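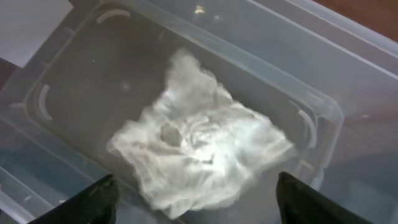

Keeping the Kitchen Cell Honest

A morning with the person who tightens the screws, wipes the fingers and talks to the arm

August 31, 2023

Nadiia Stasiv likes to get to the Clustlow workshop before the lights have properly warmed up, make herself a mug of very strong tea, and stand in front of the robot for a while without turning it on. She calls this "saying good morning," and I thought she was teasing me until I watched her do it. She looks at the cables first. Then she takes hold of the wrist, gently, the way you might take a child's hand to cross a street, and feels for play in the joint.

The cell she looks after is a small one, and it goes by the name of Lallosico, for reasons that were explained to me twice and that I still couldn't repeat to you. Its work is kitchen work: picking up dishes and pans and bits of cloth, and putting them down again somewhere sensible. Zarham, the company that runs the workshop, set it up in January, and Stasiv has been responsible for its upkeep ever since. She came to it from repairing commercial dishwashers, and she'll tell you (cheerfully, and at some length) that the two jobs have more in common than you'd expect. Grease gets into everything. People bump into things. Somebody always moves the one item you needed to stay put.

Most of her setup time goes to the fingers and to the little camera that rides at the wrist above them. The fingers are black and have a textured grip, and that texture is what she fusses over. A film of cooking oil, or even the lint from a clean cloth, and the hold changes just enough to spoil a pick. So every session begins with a wipe-down, first with a damp lint-free cloth and then with a dry one, and she keeps going until she can run a thumb along the pad and feel it drag.

After that comes the camera. She cleans the lens, checks that its bracket hasn't crept, and then opens and closes the fingers a few times while watching the picture on her laptop. Both tips have to show up in the bottom corners, where they were the day before. If one has drifted, she doesn't touch the software at all until she's had a wrench on the bracket. "It's nearly always the screw," she told me, already reaching for the screw.
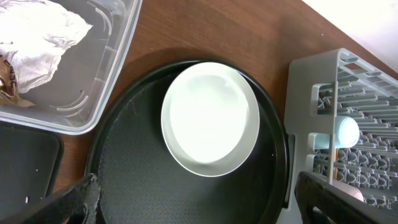

Then she lays the table, and this is the part I could have watched all day. There's a clear plastic bin, a gray dish rack, and whatever dishes and trays the day calls for, and she goes round them all by eye, nudging and stepping back and nudging again. I asked whether she measured any of it. She used to, she said, with tape marks on the wood, and it made the arm look wonderful right up until the day the tape came off. Now she wants things to land a little differently each morning, within reason, because a kitchen never puts its rack back in quite the same place either.

She has her favorites among the troublemakers. See-through plastic is one, as the camera has a hard time deciding where the wall of a bin ends and the table begins. Shiny rims are another. A rim that catches the light can look like an edge in the wrong spot, and the fingers will close very confidently on nothing at all. Her remedy is to run the arm slowly down beside each rim before any real work starts, one hand on the stop button, and to write down how far off it was. She does that writing in a paper notebook — a fat one with a rubber band around it — and she is a little vain about it, I think, and entitled to be.

Pans get a whole section of the notebook to themselves. A pan is wide and low, and the arm has to come down with its fingers open and find the rim without scraping the coating or leaning on anything parked beside it. Stasiv checks the clearance on both sides by stopping the arm partway down and simply bending over to look. In the spring, she had the fingers touching down a hair too deep, and it took 12 days of patient trying to trace the fault to a mounting plate that had been put back after cleaning with a crumb of something underneath it. She kept the crumb. I was shown the crumb.

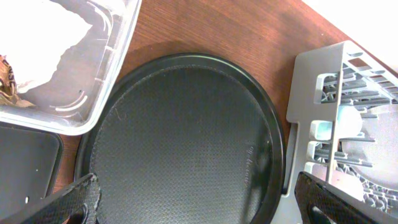 Tudur Gwilliam would rather she tore out that page and started over. He and Stasiv have argued for months about whether the cell should be checked by hand so often, and when I reached him by phone he was quick to say that he thinks the world of her but not of the notebook. A proper calibration routine, he told me, ought to catch a plate that's sitting crooked before anyone has to bend over a table, and if it doesn't, the routine is what needs fixing. "She's so good at finding these things," he said, "that we never get around to making them easy to find."

Stasiv laughed when I passed this along. She agrees with most of it, as it happens, and the two of them have been writing a new startup check together, in which the arm touches a set of known points and complains if any of them have wandered. It takes almost 5 minutes. She runs it every morning, and then she does her own round anyway, and the check has beaten her to a problem twice, which she reported to me with real pleasure.

The repairs themselves are mostly small, and they come in bunches. A cable gets tired where it bends at the elbow. A grip pad starts lifting at one corner, so you peel it off, scrape away the old glue (slowly, slowly, or you'll score the metal), press on the new one, and leave it clamped overnight. She orders her pads from Gittins, a supply shop a short drive away, and likes to collect them in person so she can flex each one before paying. She always changes them in pairs. One new pad facing one worn pad will twist whatever you pick up, and a cup that twists is a cup on the floor.

Before lunch she took the arm through what she calls the long look, swinging the wrist up from the table and around so that she could listen to every joint in turn. She turns off the radio for this. A healthy joint has a steady sort of hum, and she tilted her head toward each one and asked me whether I could hear the difference at the wrist, and I said yes, though I'm afraid I couldn't. 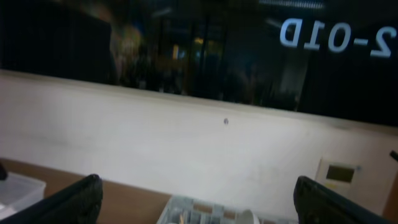 The quick moves matter too, she said, because looseness that hides at a crawl will show itself when the arm swings. She watches the picture as it smears during the turn and then waits for it to settle. If it settles cleanly, good. If it shivers for a moment after the arm has stopped, something is loose between the last joint and the lens, and she'll go hunting for it with a hex key and a flashlight before she lets the arm near a dish.

On the morning I visited, it shivered. Only a little, and I wouldn't have noticed, but she made a small noise through her teeth and had the cover off before I'd found my pen. There were 2 screws behind it, and one of them took a good quarter turn. She put a dab of thread locker on it, wrote that down, snapped the rubber band back around the notebook, and asked if I wanted to hold the flashlight for the other one.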